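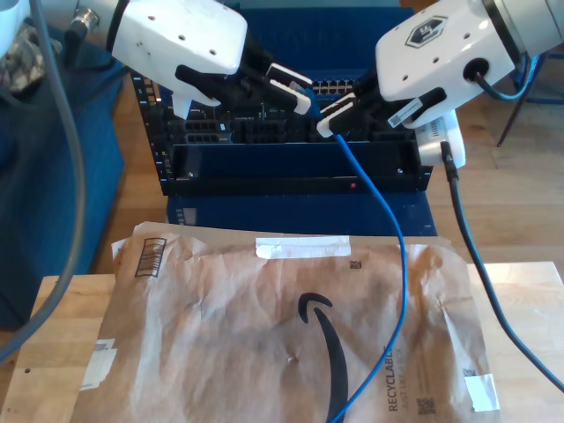

Last change: 7 January 2024. Please read the section on missing values before you compute any averages.

# rig-contract-awards

A table of contract awards for mobile offshore drilling units, collected from public announcements by drilling contractors. Each row is one award, one extension or one option exercised by the customer. The table has 1157 rows in the present version.

I maintain it in my free time. It started as a private spreadsheet, which is why some column names are a little odd. I did not rename them, as several people have scripts that depend on them.

## Files

- `awards.csv` – the main table
- `units.csv` – one row per drilling unit, with type and former names
- `sources.csv` – title and publication date of every announcement used
- `changes.txt` – corrections by version, newest first

All files are UTF-8, separated by commas, with a point as the decimal mark. Dates are written year first.

## Columns in `awards.csv`

| Column | Meaning |
|---|---|
| `award_id` | Number of the award, never used again after deletion |
| `unit_id` | Key to `units.csv` |
| `kind` | `new`, `extension` or `option` |
| `announced` | Date of the announcement |
| `start_est` | Expected start, first day of the month if only a month is given |
| `firm_days` | Length of the firm period in days |
| `opt_days` | Length of all unexercised options together |
| `dayrate_usd` | Day rate in US dollars, empty if not published |
| `value_usd` | Total value in US dollars, empty if not published |
| `mob_incl` | `y` if the value includes mobilisation, `n` if not, `u` if unknown |
| `src_id` | Key to `sources.csv` |

`units.csv` covers jack-ups, semi-submersibles and drillships. Platform rigs and tender-assisted units are left out, as their contracts are built in a different way and I do not know them well enough. 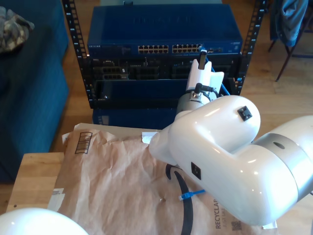
## Missing values

Many contractors do not publish the day rate. Sometimes they give only a total value, and it is tempting to divide this by the firm days. I have not done so in the table. The total can contain mobilisation, upgrades of the unit and extra services, and the result would then be too high. If you want to derive a rate, use only rows where `mob_incl` is `n`, and say in your text that the rate is derived.

When one announcement covers several units with a single total, every unit has its own row and `value_usd` is empty in all of them. The total is kept in `sources.csv`, in the column `joint_value`.

A well-based contract has no fixed length. If the contractor gives its own estimate in days, I take this estimate. Otherwise `firm_days` stays empty.

## Names of units and owners

Units change names when they are sold. The Stivberg jack-ups are the worst case: 6 of them went to Samstead, were renamed, and one was later given its old name again. In `units.csv` they keep the same `unit_id` throughout, and the column `names` lists all names in order of use, separated by a vertical bar.

Announcements by Mohmand are in the table only from March 2018. The older ones are no longer on the company's pages and I could not find complete copies.

## Backlog

There is no backlog column. I was asked for one more than once, and I tried it for the Rekley fleet, but my sum never agreed with the figure in the quarterly report. Suspensions and early terminations are often not announced separately, so the table would show a backlog that is larger than the real one.

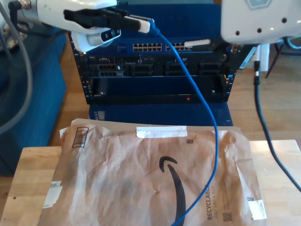

Graham Hartley disagrees with me on this point: "A backlog that errs in a known direction is still useful, as long as you put the warning next to it. I would take the sum of the firm days left on each unit and call it an upper limit." He has written a short script which does this. It is in the folder `contrib`, and questions about it should go to him.

## Known problems

- Award 1465 has a start date before its announcement. Both dates are as published.
- 18 rows have an option period given in wells. For these `opt_days` is empty.
- Contracts in other currencies were converted at the rate of the announcement day. The original currency is noted in `sources.csv`.

## Corrections

Please open an issue with the `award_id` and the title of the announcement. I cannot accept values from broker reports, even when they are surely right.

## Licence and citation

CC BY 4.0. Cite as: Norðdahl, Sigrún, *rig-contract-awards*, with the version number from `changes.txt`.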